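Mumesau Institute
19 April 2019

The Mumesau Institute is pleased to share an update on its manipulation program. Over the coming posts we describe how household tasks are being taught to robots by hand, and what we have learned since January.

1/ The program is called Plomlow. Its aim is simple to state: a person performs an everyday task, the motion is recorded, and a robot arm is later trained to carry out the same task without help.

2/ Two methods of teaching are in use. In the first, an operator drives the arm by remote control from a nearby station. In the second, the operator holds a pair of grippers and does the work directly, with no robot present.

3/ To date the program has accepted 2318 demonstrations. Of these, 1361 were made with hand-held grippers and the remainder by remote control. A further 248 were set aside during review, most often for a dropped object or a lost tracking signal.

4/ Remote control remains the preferred method for tasks that depend on the reach of a particular arm. It is slower, and new operators need more practice before their recordings can be accepted. We will continue to support it through the Salehi station.

5/ Hand-held work suits tasks that involve many small movements, such as setting a table or putting away dishes. Operators report less fatigue when a session is limited to 80 demonstrations, and that limit is now part of our written procedure.

6/ Each demonstration begins and ends with both grippers open and still. Operators are asked to move at an ordinary pace and to finish a grasp once they have started it. A hesitant demonstration teaches hesitation — the review team sees this regularly.

7/ Hand-held grippers in use: 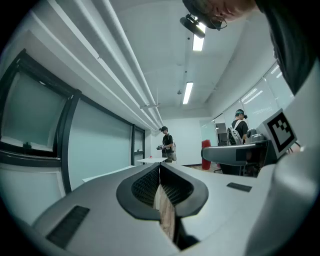
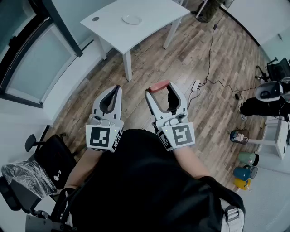
8/ Position tracking has taken up much of our attention this spring. The software must know where each gripper is at every moment, and small errors at the wrist become large errors at the fingertips. The grippers carry square black-and-white markers for this purpose, and in the second photograph those at the base of each tool are turned back toward the person holding it. Operators should keep sleeves and straps clear of them.

9/ Object placement is the next subject of study. Plates and mugs will be started from a wider range of positions, including mugs lying on their sides, so that the trained arm does not come to depend on a tidy arrangement.

10/ The first trained policies will be tested on the Alari arm. Results will be published in full, including failed attempts. Institutions wishing to compare procedures may write to the Plomlow program office through the contact page on our website.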